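bodside
Has anyone tried the Troncoso result on their own arms? The claim is that dropping the fixed camera and training on wrist views alone costs almost nothing on pick and place. We use 1,000 demos per task and I'd like to skip calibrating a third camera.

cillen_4
Tried it in January. Fine for cups. Bad for anything clear.

zunell
Same lab day, left wrist, right wrist or fixed, take your pick:

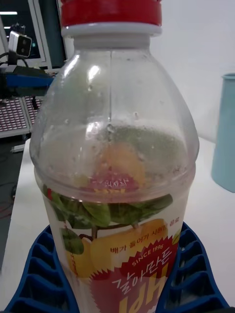
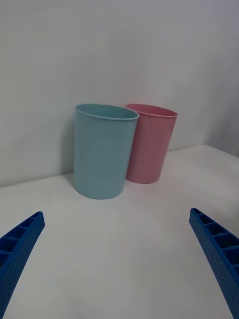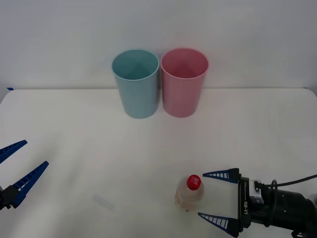

My problem with the result is the test set, all solid colored blocks. With clear plastic the policy has to find an edge first. In the fixed view the red cap is the one strong cue on the bottle - I'd keep that camera for the cap alone.

bodside
Disagree. A policy that keys on a red cap hasn't learned bottles. Mask the cap and rerun.

zunell
Fair, but that's a training data problem and the camera question is separate.

cillen_4
Ludmila Šimek ran 10 trials per view with caps masked. Wrist only got 4. She hasn't posted the fixed numbers yet.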